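Home Shop Tables Benches Parts Contact

Garkelton White Work Table

The Garkelton is a plain white table for packing, sorting and light assembly. It has a wide matte top with no shelf, rail or lip in the way, so you can work from any side and slide things straight off into a box or a cart.

We started making it after customers kept asking for the top from our old Zadis packing bench without the rest of the bench. The Zadis had a raised back and a tool rail, and a lot of people were taking both off. The Garkelton uses the same top and a simpler base.

The top

The surface is matte white. Dark parts are easy to find on it, and overhead lights don't glare back at you the way they do from a gloss top. Small black items such as cases, chargers and cable ends are the ones people lose on gray or patterned benches. Wipe it down with a damp cloth and a little dish soap. Skip scouring pads and anything gritty - they leave shiny patches that won't come out. Marker and tape residue come off with rubbing alcohol.

The near edge has a narrow dark strip. It takes most of the knocks and can be replaced without changing the top. Order it as the Hirvonen edge strip, sold in single lengths.

The base

Steel legs, powder coated, with a screw foot on each leg for uneven floors. The table holds 300 pounds spread evenly. Don't stand on it, and don't clamp a heavy vise to one corner. If you need a vise, look at the Zilluvach bench, which has a thicker top and a cross brace.

Assembly

Two people should put it together. Lay the top face down on a blanket, bolt on the legs finger tight, turn it over, then tighten everything with the hex key in the bag. Check the bolts again after a week of use.

Price and delivery

Table: $284
Table with spare Hirvonen strip: $300

Tables ship flat in one carton. The carton is long, so measure your stairs and elevator before you order. Returns are accepted if the top has not been drilled.

For orders of several tables, or a question about the base, write to Aled Rosser in the sales office and include your delivery zip code.

Prices checked 4/11/25.

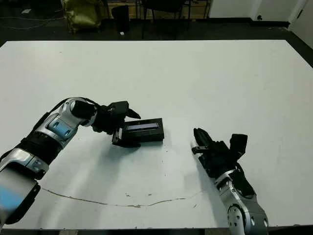

Garkelton table, white matte top, with a black box-shaped item held over the work surface.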